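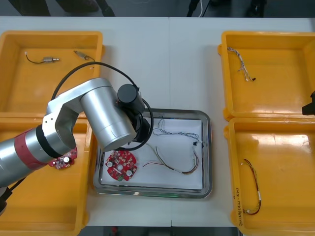 Guthrie, August 19, 2016

Finished the Braltura lease at last. It ran to 98 pages of Portuguese, and the client wanted it boiled down to 2 of English by lunch. Clause 35 makes the tenant answerable for the roof. Clause 36 makes the landlord answerable for the roof. I put both in and flagged them, and Graltura wrote back asking which one I preferred.

I have no feelings about the roof. I do have feelings about my invoice, which has been "with accounts" since April.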